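Poltmont Gingham Sheet Set, Pale Blue
Sold by Castdale Bedding and Window

The Poltmont set consists of one fitted sheet, one flat sheet and matching pillowcases. The check is pale blue on white with a small pink motif repeated across the ground, and a white border finishes the flat sheet and the open end of each pillowcase. Single sets include one pillowcase. All other sizes include two.

Fabric
Cotton percale, yarn-dyed check, 296 thread count. The motif is printed after weaving, so its position relative to the check varies slightly between production lots. Where two sets will be used in the same room, order them together.

Fit
The fitted sheet is elasticised on all four sides and suits mattresses up to 50 cm deep. On mattresses shallower than 25 cm, tuck the surplus under the base. Allow for shrinkage of about 3 per cent over the first few washes; the cut dimensions already include it. 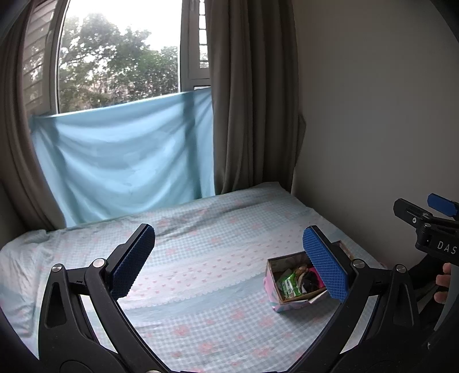

Colour matching is most often asked about for beds placed under a window. The blue of the check is paler than most plain blues in our range and reads greyer under an overcast sky. It works with taupe, mid-grey and off-white. Strong daylight will fade any dyed cotton over time, and the pillow end fades first on a bed set against the glass. A lined curtain or a closed shutter slows this. For curtains in a neutral close to the check, see the Grirkaten pleated range, stocked in taupe-grey and stone.

Care
Machine wash at 40 degrees with like colours. Do not bleach. Wash the flat sheet and pillowcases in a mesh bag to protect the border. Line dry in shade or tumble dry on low. Warm iron on the reverse side, keeping the iron off the border. Food grease should be treated with a mild detergent before washing; hot water sets it.

Sizes
Single, king single, double, queen. King is made to order with a lead time of 11 working days.

Spare pillowcases
Standard size only, product code 61-PB. The Wijaya pillowcase shares the same check but has a plain hem and no motif.

Returns
Unopened sets can be returned within 30 days. Made-to-order sizes are exchanged for faults only.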